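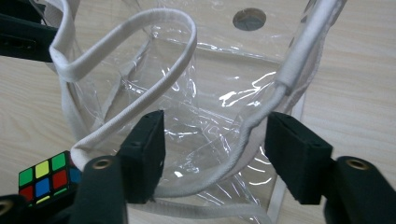 Jeltden Visitor Pass

The Jeltden Visitor Pass admits one adult to the town museum, the Robichaud Playhouse tour and the Edilby riverside gardens. It is valid for 3 consecutive days from first use and may be bought at the Visitor Centre or by post.

Holders receive a printed map, a guide to the old market quarter and a reduced rate on evening performances at the Playhouse – matinées are excluded. Children under eight enter free with a pass holder.

Price: £29
Concessions: on production of proof at the desk
Group bookings: by arrangement with Lucie Leclerc, Visitor Services

Backstage tours are limited in number and places must be reserved. The gardens close at dusk throughout June. Passes are not transferable and cannot be replaced if lost.

Nearly 200 shops and cafés in the town also display the pass sticker. Their offers are set by each business and may change without notice.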